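Re-oiling a maple cutting board, how long before I can use it?

Posted in Kitchen & Home, Monday

Soledad Paredes

Hi all, quick one, hopefully. Got a big maple board from my aunt when she moved out of her place in Ellamden. It was dry as toast and had an onion smell on one side. I sanded it by hand last week, did a coat of mineral oil, left it overnight, wiped it down. Next morning it still felt greasy, so I left it another night. Still greasy. Put a piece of bread on it and the bread picked up oil.

Did I use too much? The bottle says "apply liberally" and I did, pretty much half the bottle. Also the onion smell is back a little. And one end has a slight cup to it, so it rocks when I chop. Not a lot, but enough to drive me nuts.

Things I've tried: paper towels, standing it on edge by the window. Haven't tried heat. My neighbor says to use olive oil instead next time, is that right? I have people coming in May and would like to have it sorted by then.

Thanks in advance

Begoña Echevarría

NO olive oil. Or any cooking oil. Goes rancid and then you have a smell worse than onions, and you have to sand all over again. Mineral oil from the drugstore is fine, same stuff as the fancy bottle.

Greasy after two nights = too much on the surface. The wood took what it wanted and the rest is just sitting there. Rub hard with an old cotton T-shirt, not paper towels, they fall apart and leave fuzz. Turn the shirt often. Then stand it on edge so both faces get air. Give it a day and rub again. Should be OK to use after that, you'll get a tiny bit of oil on food the first few times and it won't hurt anyone if it's the food safe kind.

What grit did you stop at? If you went up to 400 or 500 the surface gets closed up and oil has a harder time going in. I stop way before that. Also wet the board after sanding, let it dry, and knock down the fuzz once more before oil. Everybody skips that step and then wonders why it feels rough after the first wash.

Strips in maple boards can drink at different speeds too, so you may get one band that looks dull and the next one still shiny. Normal. Doesn't mean you missed a spot.
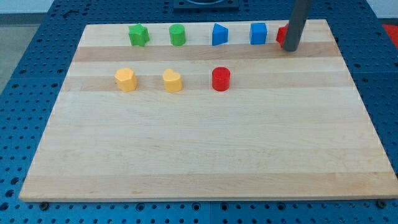 Ellamden Fix-It Circle | Wood & Kitchen Group

Onion smell: coarse salt and half a lemon, scrub, leave it ten minutes, rinse with cool water, dry right away. You'll need to do this BEFORE the next oil coat, the oil kind of locks it in. If it still smells after that do baking soda paste, same idea. Don't soak it. Don't put it in the dishwasher, I know you weren't going to but I have to say it every time.

For the cup, did you oil both sides? A lot of people oil the top only, and the bottom takes in damp from the counter and the whole thing bends. Put the hollow side down on a damp towel overnight, nothing heavy on top, check in the morning. Might take two or three goes. Mine came back almost flat. Once it's flat oil both faces and all the edges, end grain too. End grain drinks the most so go around it twice.

Demchenko

agree with above mostly. I use Wulteck board wax over the oil, makes water bead up. little goes a long way. do not put it on a board thats still greasy, it just makes a paste, ask me how I know

heat: hair dryer on low is ok. oven no!! glue lines can let go

also if it only rocks a bit just stick rubber feet on it. took me five minutes, should of done it years ago. you lose the second side but I only ever used one

Soledad Paredes

Thank you both! I only oiled the top, so that's probably the rocking. Stopped at 400 grit because that was what was in the drawer, oops. T-shirt trick is working, lots of oil came off on the first pass. Doing the lemon tonight and the towel after that. No olive oil, I'll tell my neighbor.

Does the damp towel need to be warm or just tap?

Begoña Echevarría

Just tap. Wring it out well, damp not dripping.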